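Drenmont Residents' Association
Minutes of the General Meeting, September

Chair: Petronella Chauke
Minutes taken by: Lungile Magagula

The meeting was called to order at 7 p.m. in the Shezi Room. A quorum was present. The minutes of the previous meeting were approved with one correction: the word "gate" under item 4 should read "grate."

1. Shared kitchen
The Chair reported that the kitchen on the ground floor has been in regular use over the summer. Members asked that cleaning supplies be kept together and that worn sponges be replaced at the start of each month. Agreed.

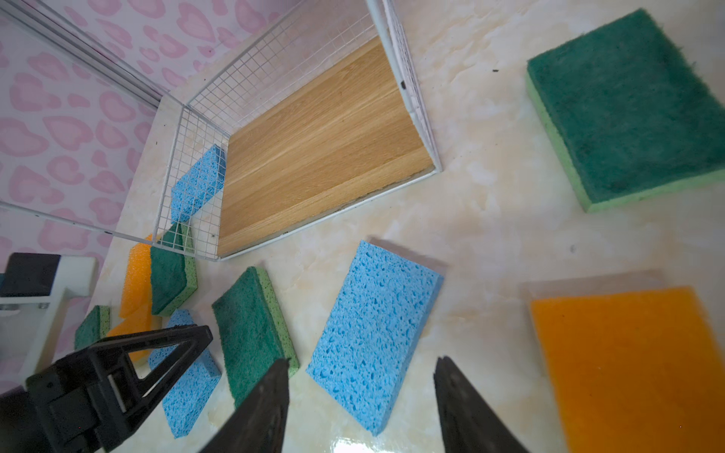
The booking rules for the kitchen were left unchanged. Evening bookings will continue to end at 10 p.m., and keys are to be returned to the office by noon the following day.

2. Stormwater drain, Nendavska Lane
Ms. Magagula presented two quotes for clearing and relining the drain. The lower quote, $600, covers clearing only. The higher, $1,000, includes a new grate at the lower end of the lane. After discussion, it was moved and seconded that the higher quote be accepted. The motion carried, with 2 members opposed. One member asked that the minutes show a concern about access to the garages during the work.

3. Storage
Members reviewed the request for more shelving in the common areas. The Chair asked that all requests be sent to the office in writing, with measurements.

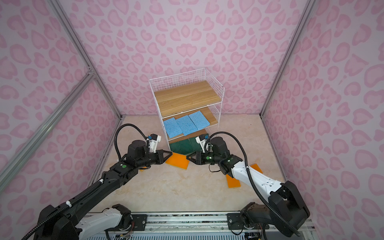 No funds were set aside under this item. It will be taken up again with the winter budget.

4. Ravatik footpath
The city has not yet replied to the association's letter on lighting. Ms. Magagula will write again and send a copy to all members.

5. Other business
A member asked whether the notice board could be moved closer to the main entrance. Referred to the office.

The meeting was adjourned at 8:40 p.m.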